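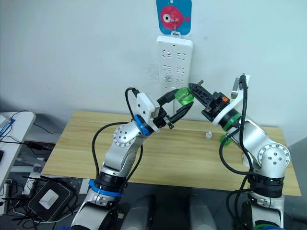
Green block between both grippers, over the table.

Notebook, April - Vidal two-arm handover kit, on loan from Werska

Bench 7. Kit is under review for the Nidovthorpe cell. Quote covers the handover software, one set of fingers per arm and two support calls. Mounting hardware is extra.

Default grip force is 34 percent on both sides. Left it there for the first pass. The release delay is set per arm, in a menu the manual doesn't list. Value now 314 ms.

Jug next, held by the rim, bottom face toward the receiving fingers.

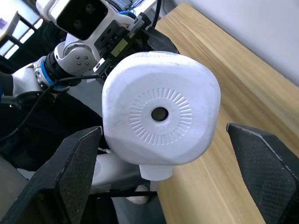 Does the license cover a second cell?
Only at the same site. Brirgate would need its own.

Still open:

1. Ask Werska for the spare finger price - the sheet gives sets only.
2. Green bottle, right arm giving, left arm open to receive. Log both wrist channels and keep the default approach speed.

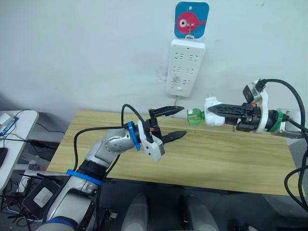 3. Export the config before the update. The old version won't read new files.
4. Check whether the stop input can be shared between controllers. Page 34 says yes, the wiring sheet shows two separate lines.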